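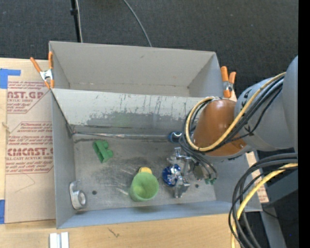 What kinds of things are in the bin?

Small household and workshop items that fit in one hand: rolls of tape, cups, toy-like blocks and similar odds and ends.

Jornthorpe Mixed Bin Items
README

This folder covers the bin item set kept at the Jornthorpe workshop. It lists what goes in the bin, how each item is labeled and how the files are laid out.

Contents

items.csv: one row per item, 544 rows
layouts.csv: one row per bin layout, 3000 rows
photos/: one folder per layout
notes.txt: wear, repairs and replacements

Item fields

item_id: number written on the storage bag
name: short everyday name, such as "green cup"
color: main color only
shape: box, round, tube, flat or other
finish: matte, shiny or mixed
source: Lukton or Chukwu, the two places the items were bought

Use "mixed" for a roll of tape if the core and the tape differ in finish. Cups are "round" even when lying on their side. Toy blocks with lobes or hollows are "other".

Layouts

Items go in the front compartment only. They may lean on a wall or on each other. Glass, food and anything with a sharp edge stay out. The rear compartment is left empty.

The bin is used and has scuffs and scratches. Marks on the walls and floor are not items and do not get a label.

Known problems

81 items have no finish value. 61 layouts were entered before the shape list was settled and still use "cylinder" where the current word is "tube". Shiny items are sometimes given the wrong color, mostly blue and silver.

Changes

March: Wumlow storage bags renumbered, old numbers moved to notes.txt.

Contacts

Item list and bags: Deolinda Mendes
Layouts and file corrections: Nigel Ashworth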